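What the Top of a Table Is Telling You
A used table can be read before it is bought, and the grain is the place to start

The warehouse at Bakke opens at 8 in the morning, and by half past the good tables have people standing around them. Most of those people are looking at the legs. They rock the table, they check the price tag, they pull out a chair. Then they run a palm over the top, say it feels nice, and either buy it or walk on.

The top deserves more time than that. It is the part you will look at every day and the part that will cost the most to put right. Almost everything you need to know about it is on the surface, if the light is decent and you are willing to bend down.

I have bought and sold used tables for long enough to have made most of the mistakes. The worst was a dining table I took home from an estate sale in October, in the rain, after looking at it for a minute under a porch light. The price was $80. At home, with the lamp on, I found that one end had been sanded through to a different wood underneath. It is now a potting bench.

Start with the direction of the lines

When a log is sawn, the growth rings end up on the face of the board as lines. How they look depends on how the saw met the rings. A board cut so the rings stand nearly upright in its thickness will have straight, narrow lines running its length. A board cut flat across the log will have wide arches, often called cathedrals, with straighter lines at the sides. Between those two there is every kind of in-between.

Neither is better. Straight grain moves less when the air in the house goes from damp to dry, so a wide top made from it tends to stay flatter. Flat-sawn boards are more common because the log yields more of them, and many people like the look. What matters to a buyer is that the lines on the top agree with what you find at the ends and edges.

Go to the end of the table and crouch. On a solid top you should see end grain, the cut ends of the growth rings, and the lines on the face should run over the corner and make sense there. If the face shows broad arches and the end shows a thin strip with lines running lengthwise, you are looking at veneer with an edge band. That can still be a good table. Plenty of fine furniture is veneered. But it should be priced as veneer, and you should not plan on sanding it hard.

Where the lines bend

Grain goes around things. A branch leaves a knot, and the wood near the knot has to flow past it, the way water moves past a rock. Even where the knot itself was cut away, the board next to it keeps the bend. You get tight loops and curves in one spot and quiet lines a few inches away.

A top with this kind of figure is harder to work and harder to repair. The fibers rise and dive, so a plane that cuts cleanly in one direction will tear in the next. If you mean to refinish a table like that, use a scraper or fine paper and take your time. Stain also goes on unevenly, because wood that dives into the surface drinks more of it than wood lying flat. On a table that already has a medium or dark stain, you can often see the result as bands, with darker stripes next to lighter ones.

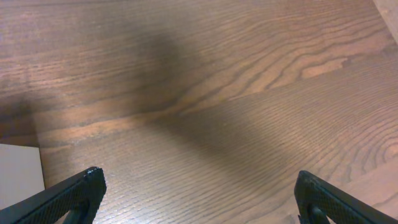 Photo: Flarow

The brown top in the photo has several kinds of grain on one surface. Dark and honey-colored bands ripple toward the upper right, there are curving rings lower on the right side, and the lines across the lower middle are fine and close together. If I were matching a patch to it, I would want to know exactly which spot the patch was for. A piece that blended in among the fine lines would stand out badly in the ripples.

Shade makes this harder. A shadow takes the warmth out of brown wood and leaves it gray, and a gray area on a table can also mean water damage or a worn finish. Before you decide, move. Step to the other side, or have someone hold a coat over the spot and take it away again. If the gray goes where the shadow goes, the wood is fine. If it stays, press a fingernail lightly into it and see whether it feels softer than the wood next to it.

What to bring

A small flashlight is the only tool I would call necessary. Lay it flat on the table so the beam skims across the top. Scratches, old glass rings and sanding marks will show up at once. Sanding marks that run across the grain mean someone refinished the table in a hurry, and they will show through any new finish unless they are taken out first.

I also carry a tape measure and a straight ruler. Set the ruler on edge across the width and look for light under it. A small gap in the middle of an old top is normal. A big one means the boards have cupped, and that is a job for a shop. The repair counter at Bredico quoted me $100 to look at a cupped top and a good deal more to flatten it.

Leave the wax and the polish at home. Some sellers will let you wipe a corner with a damp cloth, and that is worth asking for. Damp wood shows roughly what it would look like under fresh oil. Dry it right away.

When to walk away

Price changes what you should put up with. For $50 I will take a table with a bad finish, a wobble and one split, provided the boards are solid and the split follows the grain. A split that follows the grain can be glued and clamped. One that crosses it usually means the top took a blow or was screwed down so tightly that it could not move, and the same thing may happen again after you fix it.

At the other end, the most expensive table on the floor at Cenance when I last went through was marked $1,835. It was long and heavy and the finish was even from end to end. Two of the boards had been set with their grain running opposite ways, so that they took the light differently and one always looked a shade darker. Some buyers would never notice. I noticed from the door, and I would have gone on noticing at every meal.

Go back to a table a second time before paying, preferably at a different hour. The big doors at Bakke face east, so the morning light comes in low and shows every dent. By late afternoon the overhead lamps have taken over and the same tops look smooth. The dealers know this, and several of them will wheel a table over to the doors for you if you ask.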